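Week 6: Opening, closing and leaving a gap

Welcome back, everyone! Tonight we carry on with the Hindisby hand grippers, and I do hope you've all had a go at the Sinia worksheet (the one with the 18 little sketches). Before you reach for anything, open the jaws wide and have a good look at the pads.

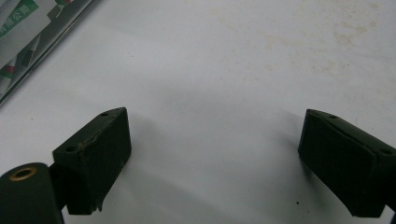 How wide should the jaws be before an approach?

Wider than the object by a comfortable margin on both sides, so a small error in your aim doesn't knock it over.

Slender things like striped sticks in a clear plastic container want a patient hand, so think about which way they lean and favour a slow approach.

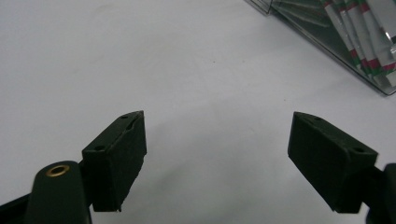 Veronika Lüthi
Tutor, Clutora Robotics Club

Last July's group logged more than 80 tries each, and their notes are in the grey binder if you'd like a read. Please write yours up by 6 pm, colour-coded if you can manage it!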